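Guides > Workroom > Sit-stand desks > Part 2: Setting your heights

Okay, the legs are on, the top is screwed down and the Prodeck is standing the right way up. Now for the bit I get the most mail about, which is teaching it where to stop. You'll want a tape measure and the shoes you normally work in (I did mine in socks the first time and had to do it all over again!).

1. Plug the control box into the wall. Leave the handset hanging by its cord for now, you can screw it to the underside once you're happy with which end you want it.

2. Hold the down arrow until the desk hits bottom and gives a little bounce. Let go, then press and hold it again until the display says 60. That's your reset, and the desk won't remember anything until you've done it.

Caution: clear out whatever lives under there before you press down. Bins, drawer units, the dog. Mine has no crash sensor and it'll happily sit on a file cabinet.

3. Sit down, feet flat, elbows by your sides, and bring the top up until your forearms rest on it without your shoulders creeping toward your ears. Press M, then 1, and wait for the beep.

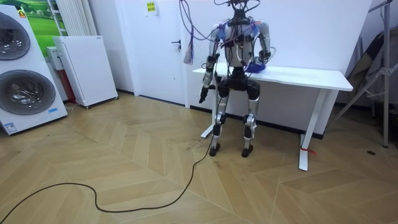
White top, wood floor, long side to the wall.

4. Stand up and do the same again with M and 2. Go a touch lower than you think you want. Fenna Dierckx wrote in to say she'd set hers too high and had sore wrists by Sunday, and I'd done exactly the same thing.

Note: if the display shows E9, one leg has got ahead of the other. Unplug it, go make a coffee, plug it back in and repeat step 2. I've had that code twice in almost 200 trips up and down, so don't panic over it.

5. Now run it between 1 and 2 a few times and watch the back edge. You want a couple of fingers' width between the desk and the wall all the way up, especially if you have a windowsill or one of those chunky outlet covers.

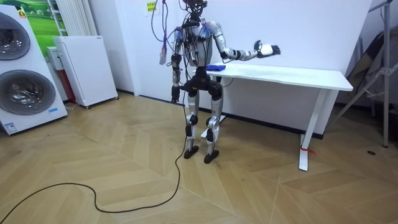 If it does rub, pull the whole desk forward and don't try to fix it with the feet. The feet are only for leveling, and winding them out on one side just gives you a wobble at standing height.

6. Last thing, cords. Set the desk to 2 before you tie anything, and leave a generous loop between the power strip and the wall. Trí Huỳnh uses a cloth sleeve with a zipper and swears by it, I use Velcro because I change my mind a lot.

Part 3 is monitor arms, coming in November if I get my act together.

14 comments | 37 shares

Nadstead Workroom Guides | Contact | Back to top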